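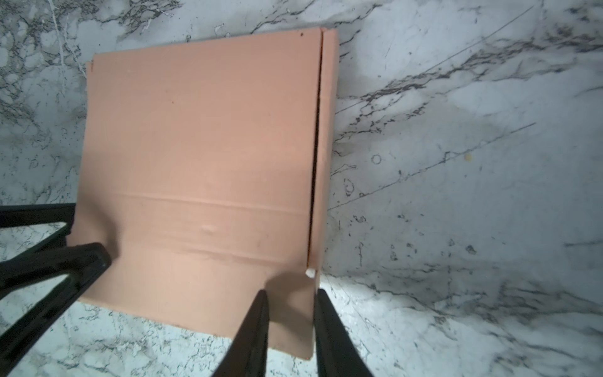 I have wanted to see inside the Flallano works ever since my sister sent me a set of their tea towels in one of those pink boxes, and in May I finally got my chance. They open the doors twice a year, you put your name down, and if you're lucky you get a slot with a dozen other people who also care more than is reasonable about cardboard. I was lucky!

The works is out at Ramedbridge, which took me a train and then a bus that goes past every school in the district. Allow more time than the timetable says. The building is a long low brick thing with a sawtooth roof, and from the road you'd never guess what goes on in it. There's a side door painted the same pink as the boxes, and that's the one you want. I went to the front first and ended up in the loading bay, apologising to a forklift driver.

Our guide was Waraporn Saengthong, who has run the converting floor for years and clearly loves it. She started us off at the paper end, where the reels come in. I'd never stood next to a full reel before. They're taller than I am, and when you put your palm flat on one it feels as solid as a tree. She let us all have a pat.

Then the corrugator, and oh, the noise! We had earplugs in and still felt it through our boots. It's a long machine, longer than I'd pictured from the videos I'd been watching, and it smells like warm bread, or maybe porridge, from the starch glue. The middle layer goes between two ribbed rolls to get its wave, the glue goes on the tips of the waves, and then the flat sheets (liners, they're called) go on either side. I knew all that in theory. Seeing it go in as floppy paper and come out as a stiff board you could knock on was another matter altogether, and I would happily have stood there until closing.

The pink is something they're proud of, and rightly so. It's in the outer liner when it arrives from the mill, so there's no printing step for a plain box, and it has a lovely matte look with no shine to it. Waraporn called it salmon. The older staff call it Nicholas, after a house colour from an early order book, and there was a good-natured argument between two of the machine minders over whether the current shade is a true Nicholas or a touch too peachy. I'd call it salmon under the shop lights and peach by the window. Both camps can have that for free.

After the corrugator the boards get a rest in stacks before they're cut, and this was the quietest part of the floor, so we could ask questions. Someone asked how many boxes they make. On a steady shift the small line does 4,000 of the flat mailers, and there were bundles of them strapped and waiting on pallets as far down as I could see. Someone else asked about waste, and we were shown the trim going up a big suction pipe and off to a baler. One of the kids in our group was allowed to feed a handful of offcuts into it and was the envy of every adult present.

The die cutter was my favourite. A flat board goes in, a shape comes out with all its tabs and slots and flaps, and the leftover bits fall away underneath. The dies themselves are kept in a rack along the back wall, each one a sheet of plywood with steel rules set into it. They've got 700 of them! Some haven't been used in ages, including one for a hatbox and one for something with a handle that Waraporn couldn't identify. She said they never throw a die out, and I was delighted to hear it.

What I learned most about was creasing, and I'm going to go on a bit here. A crease is pressed into the board on purpose so that it folds where you want it to. It has to be deep enough that the flap goes over neatly and shallow enough that the liner doesn't crack. We were each given a blank and shown how to fold it, thumbs on either side of the line, going along it a bit at a time before bringing the flap over. Mine was passable. My neighbour yanked his over in one go and got a wavy ridge straight across the lid, nowhere near the crease, and then it would never lie flat again. Waraporn held it up (with his permission) and showed us how to read it. A straight, faint line is usually harmless. A wrinkled one means the flutes inside have been crushed, and the board has lost some of its strength along there. A little dent is just somebody's thumb, or the corner of another box.

I've been looking at every parcel that comes to my door this way ever since. The flap is the bit to check first. If it stands a little proud and leaves a dark gap beside it, the fold wants a firmer press, or the box is a tad overfull. I had always put that down to bad luck.

We had a go at the testing bench as well. There's a crush tester, which is a heavy plate that comes down slowly on a made-up box until it gives, and everyone went silent and leaned in. It groaned, it bowed at the sides, and then it went all at once with a pop and we all jumped. They keep a shelf of the flattened ones, which I thought looked rather handsome. There's also a humidity cupboard, because damp board goes soft, and we were handed two pieces of the same stock to bend, one dry and one from the cupboard. The difference was enormous. Don't keep your boxes in the garage, is what I took from that.

Tea was in the old sample room, and I could have spent the whole afternoon in there alone. It has shelves to the ceiling with one of everything — pizza boxes, seed trays, a cardboard cradle for a piano lamp, a run of shallow mailers in every colour they've ever offered. You're allowed to take things down and open them so long as they go back in the same spot. I fell hard for a double-walled lid with a thumb notch made for a stationery firm called Plorar, and I opened and closed it so many times that a lady beside me asked politely if she could have a turn. The tea was strong and the lamingtons were homemade. I had two.

There were almost 400 people through over the open day, I was told at the desk, and yet it never felt crowded, because they send the groups round 5 minutes apart and the floor is so long. The guides have obviously worked out where to pause. If I had one grumble it's that the printing room was closed for maintenance, and I'd been looking forward to seeing the plates. It'll be open at the next one, apparently, so that's my excuse to go again.

A few practical things if you're thinking of it. Closed shoes are a must and they do check. Hair tied back, no scarves or dangly necklaces. It's all on one level apart from the viewing platform over the corrugator, which has a steep metal stair, though you get nearly as good a view from the yellow line below. Earplugs are supplied, but bring your own if you're fussy. Prams have to stay at the desk. There's parking across the road at the footy oval, and a decent bakery a few minutes' walk toward the station if you miss out on the lamingtons.

You go home with a flat mailer of your own, in salmon, in Nicholas or whatever we're calling it. Mine was still in one piece after the bus, the train and the walk up our hill in the drizzle with it tucked under my jacket. I've put my sister's recipe cards in it, and she's coming with me next time.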